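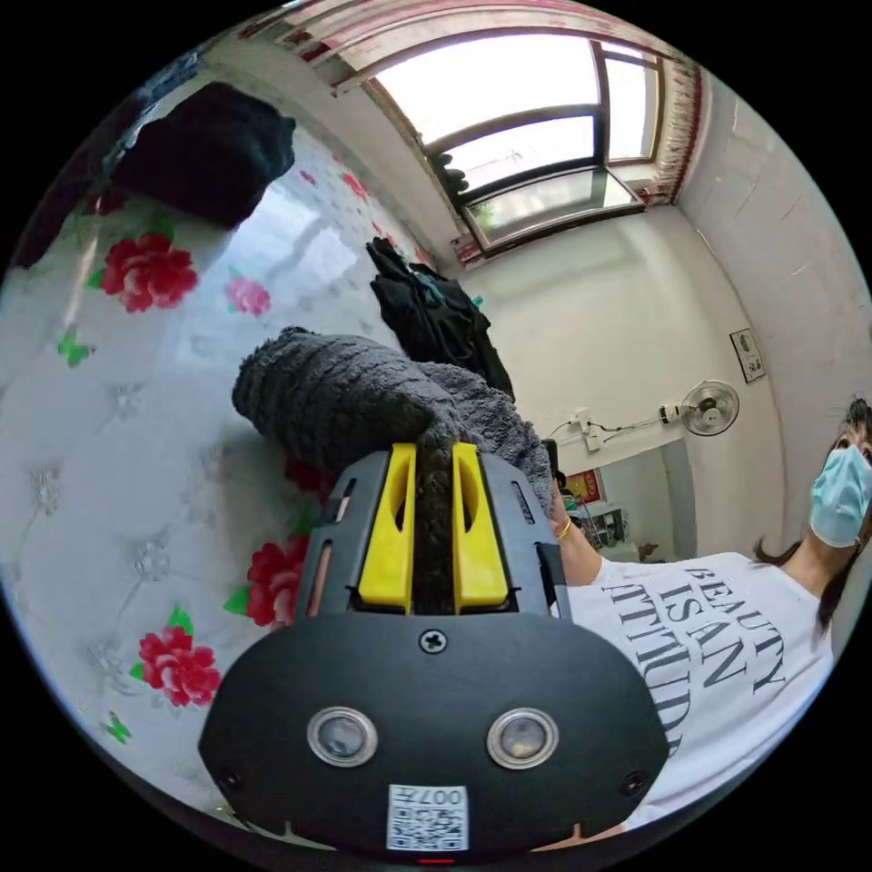
Thursday, evening

The hearing on the proposed source labeling rule opened at the Brarkham council building with 356 written comments already on the record. By the time the doors closed the clerk had accepted five more. I attended on behalf of the Vesik press office, where I am responsible for the weekly bulletin.

Under the draft, any local publication with fewer than 1330 paid subscribers would be listed as "unverified" on the public library's news terminals. The larger papers would be exempt. Ms. Martinelli, who drafted the measure, described the label as a courtesy to readers. She was asked twice who would review a disputed listing and replied each time that the procedure was under development.

Mr. Torres spoke for the Prikus Gazette. He read aloud three corrections printed by the larger dailies last spring, all of them on an inside page, and asked whether those papers would carry a label too. The chair ruled the question outside the scope of the session. I have entered the ruling in my notes word for word.

Gemma Bianchini's remarks were the strongest of the evening and will receive the least coverage. A subscriber count measures income, she said, and the draft treats it as a measure of accuracy. I intend to quote her in full, subject to the approval of Mr. Carbone, who has lately been cautious about length.

The session was adjourned after about 2 hours without a vote. The Løken channel reported at nine that the rule had "broad support." I heard four speakers in favor and a good many more against, and have asked Marisa Farina to obtain the official speaker list before the bulletin goes to print.

Draft due to Mr. Carbone by noon tomorrow. Request the audio recording from the clerk.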